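Floors and tablecloths at the Ollach hall

Cleaning and set-up notes for the coming season
29/09/2023

The hall at Ollach reopens for regular bookings in October. The main room has new wording in its hire sheet, mostly to do with the floor and the table linen, and groups who have booked for years should read it again before their first date.

The floor first. Sweep with the wide soft broom in the hall closet, along the length of the boards, starting from the window side. Grit collects in the joints and a push broom with stiff bristles drives it further in. Spills should be wiped up with a damp cloth and then a dry one. Please do not use the string mop from the kitchen, which holds too much water for a wood floor. The bucket and flat mop are kept together on the lower hook, and the cleaner is the Nomska bottle with the measuring cap. One capful to a bucket is enough. More than that leaves a film, and last winter it took two evenings to get it off.

Tables are to be lifted when they are moved. The round ones look light enough to drag and they are not. The felt pads under the legs were replaced over the summer at a cost of $42, and a spare set is in the drawer beside the sink. If a pad comes off, put it in the drawer too and leave a note on the board.

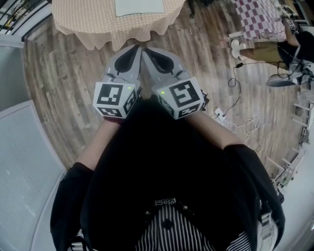

Tablecloths stay on the round tables between bookings unless they are stained. The beige dotted ones with the wavy hem can go in a regular wash, cool, with nothing else in the load. They should be hung over the rail while damp and smoothed by hand along the hem. The dryer makes the scallops curl under, and ironing them flat again is slow work. White cloths for larger dinners are still rented from Poditz and go back to Poditz unwashed in the blue bag.

When a cloth goes back on, center it so that the hem hangs evenly all the way around. A cloth pulled low on one side gets caught under chair legs, and two of ours have been torn that way. The torn ones were mended and are now used in the side room.

Groups are asked to allow 17 minutes at the end of a booking for clearing up. That figure comes from the hire sheet and covers sweeping, wiping the tables and putting the chairs back against the wall. Groups that serve food should book an extra half hour. Candles, tape on the floor and anything with glitter remain off the list of things allowed in the main room.

On costs, the sanding and sealing in the summer came to $1,671, against an estimate of $1,335. The difference was for replacing boards near the kitchen door, where water had gotten underneath. The sealer needs a recoat in a few years if the floor is kept clean, and sooner if it is not.

The Shim room across the hallway is still carpeted and none of the floor notes apply there. Its vacuum has a new belt and a full box of bags. Keys for both rooms are returned through the slot by the side entrance, in the envelope with the name of the group on the front.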